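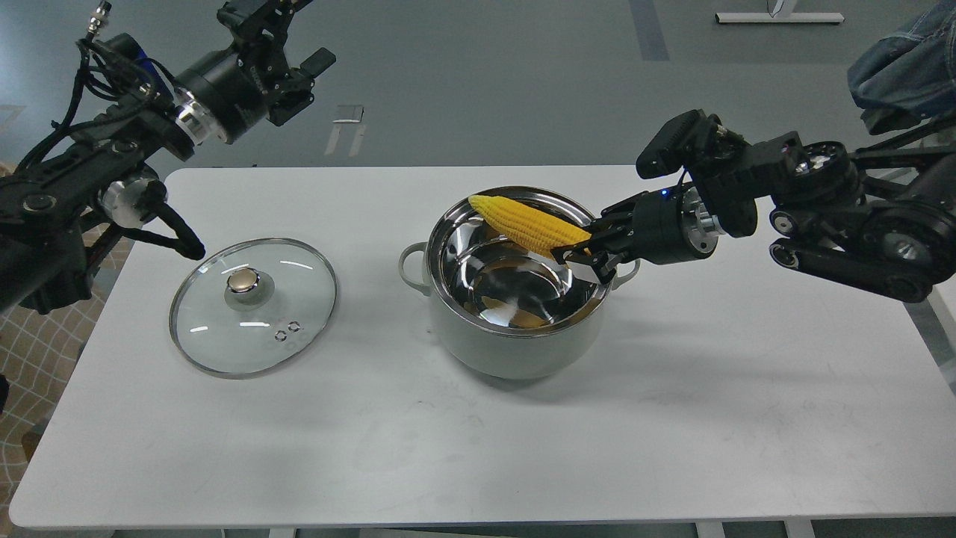
Melside Hall shared kitchen, walk-through before the winter lettings. The last checklist had a tick in every box, which made me want to do it over with the forms in one hand and a flashlight in the other. I am told the kitchen is "low risk" because people mostly boil things. Boiling things is how people get burned. A pot with corn held over it and the glass lid set down flat on the table beside it is as ordinary as cooking gets, and it still comes under items 4 and 5. Comments are mine unless marked.

1. Extinguisher in place, pin and seal intact
Yes. Tag is current. It hangs behind the coat rack, so "in place" is generous. Move the rack.

2. Fire blanket by the range
Yes, but the pull tabs were tucked up inside the case. Fixed on the spot.

3. Range hood filters clean
Marked "clean" last time by Simanjuntak, our cleaning contractor. I ran a paper towel along the back edge and it came away brown. Fail. I would like to see the invoice.

4. Lids and handles sound
Mixed. Two loose knobs tightened. One glass lid has a chip on the rim and has been thrown out. Please don't rescue it from the trash, as happened in February.

5. Clear space to put down hot pans
Pass on the day. I doubt it stays that way when Addale has the room and every surface fills up with bags.

6. Hot water at the sink
Label on the heater says it was adjusted. No reading was written down, so I can't say to what. Not passed until somebody shows me a number.

7. Outlets and cords
Kettle cord fine. The Musov hot plate has a scorch mark near the plug -- taken out of use. Britta Janssen says it has looked like that for years. That doesn't help its case.

8. Floor dry, mats flat
Dry. The mat by the back door curls at one corner and has been taped before. Replace it. 22 dollars at the hardware store, less than the tape by now.

9. Exit door opens fully
Opens, then hits the recycling bin. Fail until the bin moves.

10. First aid box
Plenty of bandages, no burn dressings. It was signed off as "fully stocked" all the same.

11. Smoke and heat alarms
Heat alarm sounded on test. The hallway one chirps, and has a new battery in it already, according to the log. Thaís Tavares to check the date on the unit itself.

Result: not passed. Items 3, 6, 9 and 10 need to be done before the next booking, 8 and 11 as soon as possible. Send me photos or receipts, please -- a tick won't do this time.

Checked Dec 13, 2020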